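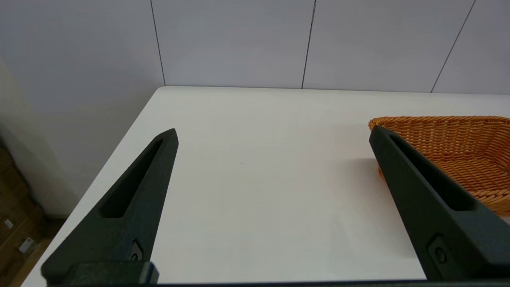
3 February 2022

Up before six again. The furnace kicked on and I couldn't get back to sleep, so I made oatmeal and paid the water bill. It was higher than last month. I wrote the odometer down while I was waiting for the car to warm up: 3965 since the new engine went in. Oil change is due before I drive out to Bastulstead.

Efe Omoregie called at lunch about the allotment plots. The waiting list at Han Road has finally moved and we are next, if we still want it. I said yes right away and then spent the afternoon wondering if I should have asked what it costs. He says the soil on that side is heavy clay and stays wet until late spring. The last people put in raised beds, three of them, and left them behind. One has a rotted end board. I have lumber in the garage that might do for that.

Went through the seed box after work. I threw out the parsnip and the old onion seed. Parsnip never comes up for me after the first year, and I don't know why I keep the packets. The beans look fine. There are two kinds of tomato left, and I want to try the Sunum this time, the yellow one Efe grew. He had so many by July that he was leaving bags on people's porches. I'll start them inside on the back windowsill at the end of the month. Last year I started too early and they got leggy and fell over.

Made a list for the hardware store:
potting mix
deck screws
hose washers
a new blade for the pruning saw (the Proltier one, the others don't fit)
twine

Supper was the rest of the bean soup with cornbread. I put too much salt in it the first night and it is better now that I added a potato. Mom called while I was washing up. Her knee is sore from the stairs but she won't move the bedroom down. I told her I would come for the weekend and look at the handrail. She wants me to bring back her cake pan, the square one. I thought I gave it back at Thanksgiving. Need to check the top cupboard.

It was 24 degrees when I took the trash out, no wind. The neighbor's porch light is still flickering. I put salt on the steps and brought the shovel in from the side yard in case we get snow overnight.

Read a chapter of the library book and didn't follow much of it. It is due back soon and I'm not even halfway, so I will renew it tomorrow. Also call the dentist. Bed at ten.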